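O joelho que travou no banheiro

Março foi o mês em que perdemos mais tempo com um joelho do que com todo o resto do projeto. Escrevo para deixar registrado, porque duas pessoas já me perguntaram por que a tarefa do banheiro parou.

O robô que usamos é um humanoide, e a rotina se chama Drostum. Consiste em chegar perto do vaso, dobrar os joelhos, escovar a louça e voltar à posição de pé. Até a tentativa 137 não tivemos nenhuma parada que merecesse relatório. Na seguinte, o joelho direito não aceitou o comando de subir. O controlador acusou sobrecorrente, cortou o torque da perna e o robô ficou pendurado no cabo de segurança, com a escova ainda presa na garra.

O cabo fez o trabalho dele. O que me incomodou foi o tempo: passaram-se 7 segundos entre a falha e o meu toque no botão de emergência. Eu estava olhando para o monitor, lendo o log, e só levantei a cabeça quando ouvi o motor.
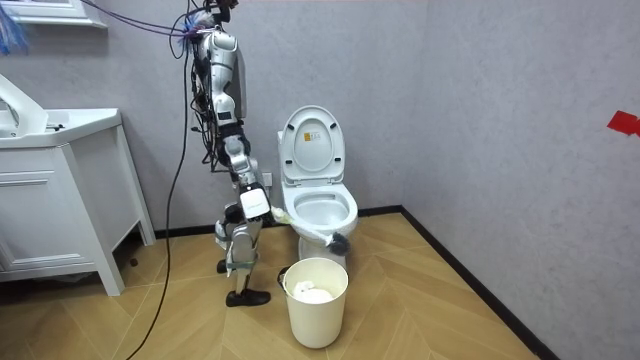 Abrimos a perna no mesmo dia. O primeiro palpite foi o redutor, e perdemos a tarde inteira nisso. O redutor estava bom. O defeito era no conector do encoder, que tinha um pino recuado e perdia contato quando o joelho passava de certo ângulo. Em pé, lia normalmente. Agachado, o valor saltava e o controlador tentava corrigir uma posição que não existia.

Pedimos o conector à Prutar, que demorou quase 2 semanas para entregar. A Grasimport tinha a peça em estoque, mas de uma revisão anterior, com a trava diferente, e preferi não arriscar.

Mudei três coisas depois disso. O software agora rejeita saltos de leitura do encoder e entra em parada controlada. O limite de corrente do joelho ficou mais baixo durante o agachamento. E quem segura o botão de emergência não lê mais o log, fica só olhando para o robô.

Com a peça nova, rodamos 363 ciclos de agachamento sem erro, ainda sem escova. A tarefa completa volta na semana que vem.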